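About Prernano
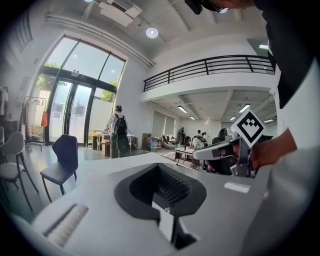

Prernano is a shared workshop where people build robot arms and the odds and ends that go with them, mostly for their own homes. We are not a startup and we don't have a vision statement. Radek Murín wanted to know if an arm could put his dishes away, and we were all fairly sure it couldn't. A lot of our time goes into hand-held grippers like the one with the square black-and-white marker on top, because you learn more about grabbing a mug by doing it yourself with the same fingers than by reading another forum thread. Whether the arm learns as much is a separate matter.

How we started

Vlastimil Sokol bought a used arm from a closing packaging shop and named it Hudec. It took 8 months to get it to pick up a sponge, and it still drops the sponge. Radek joined in February with a second arm, Stistberg, which was built from printed parts and has been rebuilt more times than he likes to discuss. The two arms do not share a single spare part. We were warned.

What we think of home robots

Not much, so far. We have read the same articles you have, with the laundry folded by next year, and we remember them from the year before that. Most demos we try to repeat at home work at one table, with one cup, in the morning. Move the cup to a different shelf and you are back to tuning. We keep a notebook of every claim we have tested, and Vlastimil writes "no" in it in large letters.

Still, some things hold up. The gripper fingers on our current build, Brillex, have gone through about 300 picks without splitting, and the old ones used to give up well before that. We would not call it a product. Please stop asking us when we will sell it.

Joining

Membership is 30 a month and covers bench space and the shared tools. Bring your own motors. You do not need to know how to code, but you should be willing to spend an evening looking for a bad connector. If you have an arm that folds shirts – any shirts, not the one from the video – come and show us. We'll bring the shirts.

Page last changed 7 September 2020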